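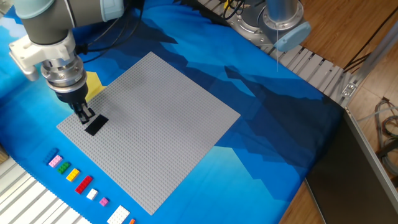 1/ Okay, the big gray plate is out, one black brick is on it, and I am officially starting Plasstead. If you're new here, Plasstead is my made-up seaside town, and this is going to be the harbor end of it. I have been waiting for this since March!

2/ Ground rules for this one, same as the last build. One baseplate. No buying extra bricks halfway through. I pick from the little row at the side, and when the row runs out I go back to the tub and pull another handful without digging around for favorites (this is the hard part, I am a terrible digger).

3/ The row right now has a blue one, a pink one and a green square one in it, plus a few others. I love laying them out in a line before I start. It slows me down in a good way and I can see what colors I've got to play with before I commit to anything.

4/ The black flat one is going to be the start of the quay. I like to put something long and low down first, near a corner, and let the town grow away from it. Last time I began in the middle with a tower and ended up squeezing the streets in around it like toothpaste.

5/ Also yes, I set the plate at a diagonal on purpose. When it's square to me I build in boring straight rows. Turn it so a corner points at you and suddenly you're thinking about views down the street and what you'd see coming around the bend. Shuzhen Ye told me to try this ages ago and I ignored her for a whole year. Sorry Shuzhen, you were so right.

6/ A few of you asked about the cloth last time. It's the blue one with the mountains on it, all the way from light sky blue to nearly navy. It keeps bricks from skating off the table when you bump it, and I get a free backdrop behind the town. My harbor has mountains now! I might have to write them into the map.

7/ One warning about a blue cloth though – blue bricks vanish on it. I lost a blue two-by-four for most of an evening on my last build and it was right by my elbow. If you mostly build in blue, get a tan cloth or something.

8/ Town plan so far, very loose: quay on the left, fish market behind it, then a row of skinny houses going up the hill. The bakery is Botha, obviously, there's a Botha bakery in every town I build. The ferry company is called Skirkar and it is always running late.

9/ Ettore Fontana wants a lighthouse. Ettore always wants a lighthouse. I've said yes if he can design one that uses fewer than 55 bricks, and he's already sent me two sketches, one of which is basically a chimney with a hat. I kind of want to build the chimney with a hat.

10/ My tub has 790 bricks in it. I counted once over a rainy weekend and never again. The last town used 310 and felt crowded, so I'm aiming for 200 on this one and leaving real open space. Studs showing is fine! Studs can be cobblestones. I used to feel like I had to cover every bit of gray and it made everything look so heavy.

11/ Tip for anybody building with kids or just with cold hands like me: press flat pieces down at one end first, then roll your thumb along to the other end. If you push in the middle of a long one you can get one side clicked in and the other side sitting up a tiny bit, and then the next layer won't go on straight and you'll blame the next layer.

12/ And check your long pieces from the side, eyes down at table level. Takes two seconds. I do it for every single one on the bottom layer and I don't bother much after that.

13/ Somebody asked what I do about color when I only have a handful to choose from. Mostly I let it be weird. Pink fish market? Sure. Have you seen real harbor towns? They're all pink and green and yellow and they look fantastic. The only thing I'm strict about is the quay. Quay stays dark – black first, grays after that if I've got enough.

14/ Maribel Grajales is doing the same challenge on her own plate this week, with a hill village called Himer. We're going to swap one building each at the end and find room for it. She has hinted that hers is a goat barn. I don't have anywhere to put a goat barn. I am so excited.

15/ If you want to build along, all you need is one plate, whatever bricks you've got, and a name for your town. Name first! I really think it helps. Once it was called Plasstead I knew it had a harbor and bad weather.

16/ Reply with your town names, I want to read every one of them. Next piece down is either the pink or the green and I keep going back and forth. Pink would go right up against the quay, green would start the hill.

17/ Going pink.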